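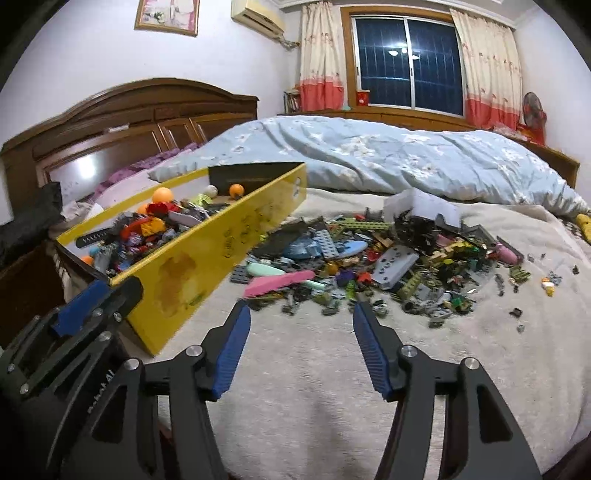 Ticket 723 – Bricks will not all go back in the yellow box

Opened 1/27/21 by Mehrangiz Daneshvar
Product: Findia 1000-piece mixed bricks
Status: Waiting on customer

Hello, and thank you so much for looking at this! We tipped everything out on the bed to sort it, and now I can't get it all home again. The long yellow box already has a good jumble of bricks in it, plus the little orange and white balls, and there is still a wide heap on the covers with the big gray studded plate in it. The translucent container is lying at the back of the heap – dark pieces are spilling out of it. Am I missing a second box, or am I just packing badly?

Reply from Vieira, Revau support

Hi Mehrangiz, what a lovely big pile! You aren't missing a box. Please try this:

1. Lift the balls out for now.
2. Stand the large gray plate flat against the long side of the yellow box.
3. Leave the black divider where it is, near the far end.
4. Fill the translucent container with the dark pieces and close it up.
5. Pour the loose bricks in by handfuls, and put the balls on top.

Reply from Mehrangiz

Much better, thank you! I got all but 16 pieces in, mostly the odd pink ones. My sister in Brendville says to use a shoebox, but I would love a proper tub – do you sell them separately?

Reply from Vieira

We do, and they are back in stock in February. Shall I put one aside for you?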